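Search this blog Search

The new clinic at Banthorpe, and what I'd like to see before I clap

Posted Apr 10, 2025 by the Banthorpe Grumbler
4 min read

So the Erkis group has a new name to put over the door of its outpatient clinic. The letter came through everyone's letterbox last week, on very thick paper, and it used the word "journey" four times before it got to a telephone number. We are to have a new director, a new front entrance and a new way of booking.

I've lived here long enough to remember the last relaunch. That one was called Nyamweya House, after the ward block it replaced, and it was going to end the wait for physio. I waited 84 days for my knee. By the time they rang me I'd been doing the exercises off a sheet my sister-in-law printed out, and the young man on the phone sounded pleased to be able to cross me off.

The figure everybody is quoting is 2,853. According to the letter, that is how many extra appointments the clinic will offer in its first year. It's an oddly exact number for something that hasn't happened yet. I rang up to ask whether it meant appointments offered or appointments where a person sees another person, and was told somebody would get back to me. I also asked if phone calls counted. Same answer.

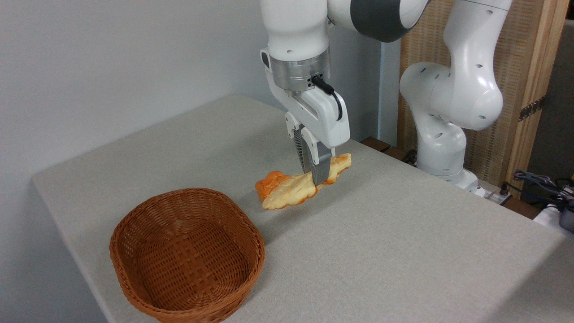

Then there's the parking. The old site had a scruffy field at the back that flooded every winter but did at least hold cars. The new plan has seven disabled bays and a "travel hub", which as far as I can tell from the drawing is a bus shelter with a bike rack next to it. The bus in question is the one that stops running at teatime. If your appointment is late in the afternoon you'd better hope it's a short one.

Hundaretti, the firm doing the booking system, says on its website that more than 3,000 patients have tried it and liked it. Liked it compared with what? I had a go at the demo on my laptop and it logged me out twice while I was looking for my date of birth in a list that started at the present year and went backwards. I got there in the end. My neighbour gave up at 1961.

I'm not against any of it. The old waiting room was grim and the lift was worse, and the nurses deserve a building where the heating can be turned down. If the new director gets blood tests back on site I will write a nice post and mean it – you can hold me to that. What I don't care for is being asked to be grateful in advance.

The open evening is in May, with refreshments. I'm going, and I've got my two questions about the appointments written on the back of the letter, there being plenty of room on it. If anyone has had a straight answer about the late bus, leave it in the comments and save me asking.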